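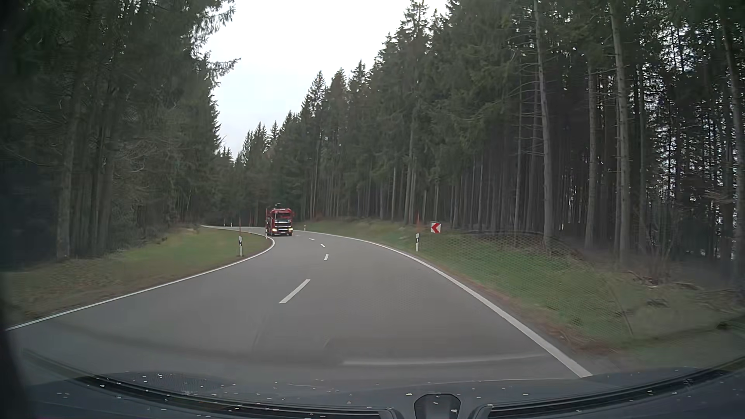 Photo: Jotbridge

I get asked a lot how I take bends on forest roads, usually by people who've just passed their test and are off somewhere with lots of trees and not many passing places. So, my way of doing it.

Start by looking as far ahead as you can. The white edge lines are brilliant for this, and so are the chevron signs – a red one on white pointing left means the road's going left, and probably more sharply than you'd like. Get your braking done while you're still straight, pick your gear, then turn in. I'm usually in third for the tight ones on the Nanine road, and I've driven that in all weathers.

On a left-hander, resist the urge to hug the verge. You'll see less round the corner, and if there's a lorry coming the other way you want to know early. Don't drift over the centre line either! I keep to the middle of my lane and ease off a bit more if something big is on its way.

Dipped headlights on, even at 11 in the morning if it's gloomy. Once the road opens up, squeeze the accelerator gently and let the wheel come back.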